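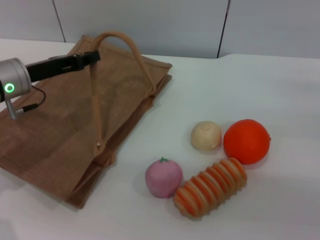
Saturday, morning session, bag bench

Carrier bags, second round. Divya and I had the small bench from 9 until lunch. Aim for today was to settle how we fold the tan bags for the kits and whether the handles on this batch are going to be a nuisance. Lempi wants an answer before the June kits are packed.

Bags are the tan ones from Planow. The fabric has a fine mesh to it and I still don't know whether to call it woven. The Planow sheet calls it "eco cloth", no help. Asked Thabiso to get the proper name out of them when he rings on the other matter. Handles are the rope-like sort, lighter than the body. The old bags from Steyn had flat tape handles, which lay down when you told them to.

Folding

Started with the way we did the Steyn bags: lay flat, push the base up against the back, press along the base seam, smooth towards the opening, handles tucked inside. The first four steps are fine. The base flap goes over without trouble and takes a crease if you run the side of your hand along it. Handles inside is no good. The rope makes a ridge right across the middle and the bags won't stack. We got a pile of 14 and it leaned over before Divya had let go of it.

Second way, handles out and laid down over the face of the bag. Better. They don't lie completely flat, they keep an arch near the top where the rope leaves the hem, but the pile stays up as long as you turn every other bag round. Divya thinks the arch will settle after a few days under weight. I'm less sure. Put 3 under the big atlas by the window, will look on Saturday next.

Third way, handles wound round the folded bag and tucked. Looks tidy, takes far too long, and children will not do it. Dropped.

Going with the second way. Written on the card above the bench.

Note on the sides: if you don't pull the gusset straight before pressing, one side ends up double and sits higher than the other. It makes no odds for use but it shows in the stack. Pull both sides from the bottom corners, then press.

Handle stitching

Looked over the places where the handles are sewn on. On most bags it is neat. On a few the thread is pulled tight enough to pucker the cloth. Hung a bag from the hook with 1000 g in it over the coffee break and nothing moved. That is well over what the play food weighs, so I'm not going to worry, but I've put the puckered ones in the drawer marked CHECK and Naledi can decide. She was the one who dealt with the returns last time.

Play food

Got the market set out to see what goes in and in what order. On the bench by the bag: the orange, the onion (Divya says garlic, we have had this argument before), the pink one with the green top, and one more from the same box. The label on the pink one's slot in the box has rubbed off. I have been calling it a peach. Unathi's list has both a peach and a tomato on it and only one empty slot, so somebody needs to look at the original Pestska order and settle it. Until then it goes on the packing list as "pink fruit".

The orange is the biggest of these and should go in first. If it goes in last it sits on top of the others and rolls straight out when the bag is laid down. The onion/garlic is small enough to end up in the corner of the base, where you have to feel around for it. Divya suggested a square of card in the bottom. Tried it with the back of a notepad cut to size and it does help, the base stays open and the food sits on it. It also means the bag can't be folded flat without taking the card out first, and the card will be lost in a week. Leaving that with Lempi.

Cleaning

The pink fruit has a mottled finish and we weren't certain it would stand the usual wipe. Damp cloth and a drop of washing-up liquid on the underside, left ten minutes, no colour on the cloth. Same with the orange. Haven't tried the spray and won't until Naledi has looked at what is in it.

The bags are another matter. Marked one with pencil, one with tea, one with felt tip. Pencil came off with a rubber. Tea has faded with cold water but there is a ring. Felt tip is there for good. If we are writing kit numbers on them, then, felt tip on the inside of the hem, and test that it doesn't come through. Bag 467 in the old series had its number bleed right through to the front — same pen, I think.

The white tabletop marks easily from the felt tip as well. Use the blotter.

Uris boxes

Thabiso came in at 11 to ask whether the folded bags will fit the Uris boxes lying down. Yes on length, tight on width. They go in if the handles are laid towards the middle and not over the side. He would like the boxes ordered this week. I said wait until the atlas bags have been looked at, because if the handles stay up we lose depth and would want the next size.

To do

Thabiso — fabric name from Planow, hold the box order
Unathi — peach or tomato, check the order
Naledi — CHECK drawer, ingredients of the spray
Lempi — yes or no on the base card
Me — look under the atlas, try pen on the inside hem, new label for the pink fruit slot once we know what it is

Left the card template in the top tray with the scissors. The rest of the bags are back in their carton under the bench, unfolded, apart from the stack of 14, which I've left on the shelf to see if it is still standing next time.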